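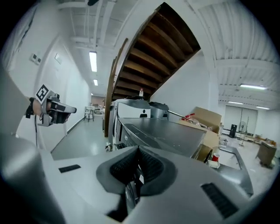 **Noman Ghauri** replied:

I'd keep the sun exactly where it is. Skirkumex only works for me as a planet with one side always lit and the other always dark, and the moment you give it even a slow sunrise you've got an ordinary desert world with a funny name. I love the strip of towns along the twilight line! The bit in chapter 2 where the grandmother says "walk towards your shadow until you can't find it" gave me proper goosebumps.

My worry is the word "tomorrow". Everyone in Heltar uses it, and they've never seen a day end.

---

**mosslantern** replied:

Oh, I've been waiting for someone to bring up "tomorrow" so I can argue about it :)

They came from somewhere with days. The Oberholzer carried their great-great-grandparents there, and I can't believe a ship's worth of people would drop a word that useful. We still "dial" phone numbers. They'd have bells, or shifts, or whatever the ship used, and tomorrow would be what comes after the next long sleep.

---

**Noman Ghauri** replied:

Fair, and I don't mind the word surviving. I mind that it survives without a scratch on it. After 1000 years I'd want it to have slid a bit. Maybe "tomorrow" means "the next town along", because caravans always set off after a sleep. Then you could have someone say "my brother lives three tomorrows from here" and you'd get it at once.

---

**pennyfarthingale** (original poster) replied:

THREE TOMORROWS FROM HERE. I'm having that, if you'll let me.

Right, a few answers, and thank you all for reading so closely, I didn't expect anyone to get past the map.

- The ship landed 15 generations back, so it's a good deal less than a thousand years. I know great-great-grandparents is what the prologue says. The prologue is older than the rest and I need to fix it.
- Clureck is the moon, yes, and it does cross the sun. I've been using it as the clock. When it goes over, the market shuts and everyone goes indoors for the dark hour.
- The wind always blows along the ground from the cold side. I read that somewhere and liked it, so all the doors in Heltar face the sun.

What I'm stuck on is the tone of the middle part. I've been rereading old planet stories, the sort you'd have found in a magazine in 1921, and they have such nerve. Somebody steps out, looks at a purple sea and simply gets on with it.
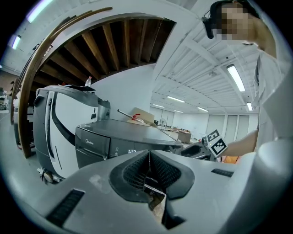
I want some of that nerve back in the caravan chapters, where at the moment my lot spend four pages working out how much water they need. It's all correct (I did the sums, I'm quite proud of the sums) but it plods. So would you cut it, or hide it in the dialogue?

---

**tidewrack** replied:

Keep the sums! I'm going to be the awkward one. I read this kind of story for the water. If I know how many skins they're carrying then I'm frightened when one splits, and if you've hidden the number in a joke over supper I'll have missed it.

Small grumble about Clureck while I'm here. Can a planet that close to its sun hang on to a moon for long? I thought the sun would tug it away sooner or later.

---

**mosslantern** replied:

It would, eventually. I looked into this for a story of my own and gave up on the moon entirely - mine had a second planet passing close by, which swells up in the sky and shrinks again. It's very pretty and it keeps good time.

But I'd leave Clureck alone. Readers will forgive one moon.

---

**tidewrack** replied:

This reader is thinking about it.

---

**Noman Ghauri** replied:

Couldn't the moon be on its way out? Each crossing a tiny bit shorter than the last, and the people who keep the records in Heltar have noticed and haven't told the market traders. You'd have a thread running under the whole book without a single extra chapter.

On the water: I'd cut it to one page. Sorry, tidewrack. Let one person be good at sums and let the others be bored by her. And yes, of course, take the tomorrows, I'd be delighted.

---

**pennyfarthingale** replied:

Oh, the shrinking dark hour is lovely. I don't think it'd show up within one lifetime, though, so it would have to be in the old books, with somebody comparing hands and ink and wondering if her great-aunt was just careless. I've already got a character for it. She's in chapter five doing almost nothing except carrying a lamp.

I'm not sure about one page. I'll try two, with the split waterskin moved up to the bottom of the first, and post both versions in October so you can fight over them. Tidewrack, how many skins would YOU take for a party of nine, walking sunward, with one goat?

---

**tidewrack** replied:

Depends on the goat. How big are the skins?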